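Molded plastic chair (detachable-leg type)

A detachable-leg molded chair is a seat made from a single plastic molding to which separate legs are fitted after production. The type is shipped flat or part-assembled and is put together by the buyer, usually without power tools. It differs from the one-piece stacking chair, in which seat, back and legs leave the mold as one part.

Construction

The seat molding carries nearly all of the structure. Its upper face is smooth and slightly dished. The lower face is divided by ribs, which stiffen the panel and allow the wall between them to be kept thin. Ribs set at an angle to the rim leave triangular recesses, and this layout resists twisting better than a plain square grid of the same weight. At the places where the legs join, the molding is thickened into a socket or boss.

Legs are tubular. A collar at the upper end bears against the seat and covers the joint line. The lower end is closed by a rounded tip or by a separate foot.

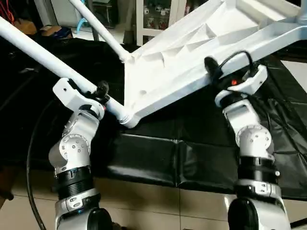

Wall thickness in the seat is a compromise. A thick section cools slowly and may show sink marks on the upper face, directly opposite the ribs. A thin section cools evenly but flexes under load. Most makers therefore hold the ribs to a little over half the thickness of the panel and add depth instead. Small holes in the underside may serve for drainage, for locating the part in a jig or for a fastener that is used only on certain versions.

Leg joints

Several kinds of joint are in general use.

Push fit. The leg is pressed into a tapered socket and held by friction. The joint is quick to make but loosens if the chair is often lifted by its legs.

Threaded. The leg screws into a metal insert set in the molding. Cross-threading is the usual fault, and it normally ruins the insert.

Pinned. A spring button in the tube snaps into a hole in the socket wall. The Sundau pattern uses this joint with a collar that must be turned a short way before the button will seat.

Bolted. A flange on the leg is held by two or more screws. It is the strongest of the common joints and the slowest to assemble.

Assembly and handling

Legs are fitted with the seat upside down. The work is done on a mat or folded blanket, as the upper face of the seat is easily scratched by grit on a hard floor. All legs are first fitted loosely, then tightened in diagonal order. Tightening one leg fully before the others are in place can pull the seat out of line and leave the chair rocking.

Once assembled, the chair is raised by the rim of the seat and turned over. Lifting by a single leg puts a bending load on the joint that it does not meet in normal use — a frequent cause of cracked sockets in rental stock. 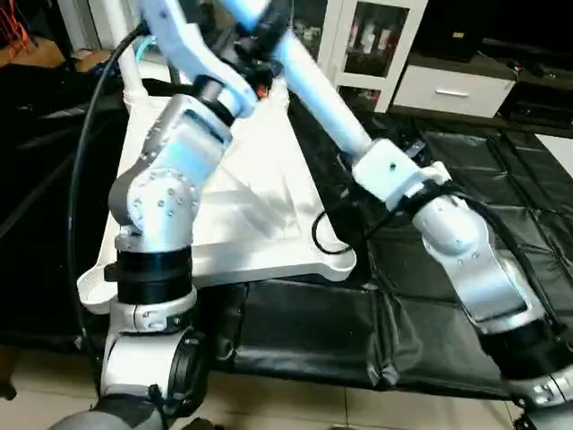 Faults and repair

Rocking is the most common complaint. It is checked by standing the chair on a surface known to be flat and pressing on opposite corners. If one leg is short, the cause is generally a collar that has not seated. Cracks tend to begin where a rib meets a socket and spread toward the rim. Adhesive repairs to polypropylene seldom last, and a seat cracked at the socket is normally replaced.

Yellowing and surface chalking follow long exposure to sunlight. They affect appearance first; brittleness comes later. White chairs left outdoors through August should be inspected for fine surface cracks before they are stored.

Variants

The Markutow seat, a catalog pattern with deep rims, takes legs in two lengths. The Blomqvist version uses the same leg spacing but a shallower molding, and has a stated load limit of 100 kg. Kuvivel sells a low model with a seat height of 33 cm, intended for children's rooms, and a standard model with a seat height of about 51 cm. Legs from the low model fit the standard seat, although the maker does not approve the combination.
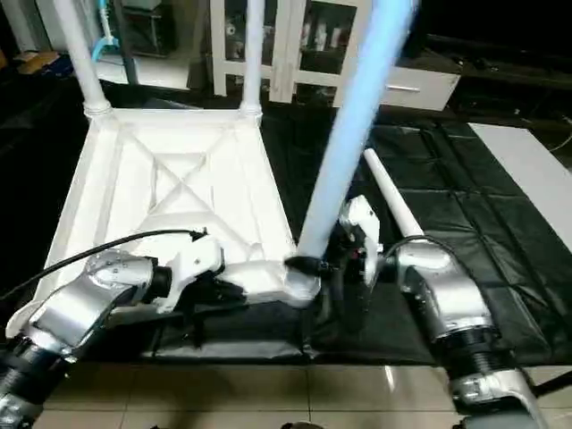
Underside of a white chair seat, with diagonal ribs forming an X.

See also: Stacking chair; Injection molding; Ready-to-assemble furniture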